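Rerkby weighted blanket - is the "sleep deeper" claim worth anything?

Home > Bedroom and Sleep > Blankets and Bedding

pustine_fan, Dec 15, 2023
My sister swears by her Rerkby and keeps telling me to get one. The site says 1,000 buyers "reported deeper sleep." Reported to whom? Has anyone here had one past the first month, and did it do anything a heavy quilt wouldn't?

drybones
I had one for two winters. It's a heavy blanket. If you like heavy blankets, you'll like it. The deeper sleep stuff is marketing. A survey of people who already paid for the thing tells you they don't want to feel dumb for paying.

Skako22
Disagree with drybones. I got mine in October and I wake up less. I don't care if it's placebo, I'm still asleep at 5 in the morning and I wasn't before.

drybones
You also said in the other thread that you quit coffee in October.

Skako22
I cut down. I didn't quit.

mothball
My problem is that one more blanket doesn't replace anything, it just joins the heap. I own a Barbu throw, a quilt and whatever else has piled up, and the snacks live there too. 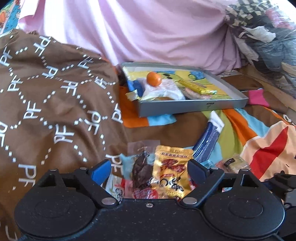
Blankets, cloths and snacks, current state of things

pustine_fan
OK, that makes me feel better about my own bed. Do you sleep under all of it?

mothball
Most of it ends up on the floor by morning. So I have my doubts that weight is what anybody needs.

linty
Has anyone managed to wash one of these? Mine took two cycles to rinse and the filling bunched up in one corner. The label says machine washable and I guess that's true if you never want to use it again.

Skako22
Mine washed fine. Cold water, low spin.

drybones
How many times?

Skako22
Once.

linty
Get back to us after the fifth wash - that's when mine went lumpy.

pustine_fan
So far I have one yes, one no and a laundry warning. I think I'll borrow my sister's for a week before I spend anything. She's going to be unbearable if I like it.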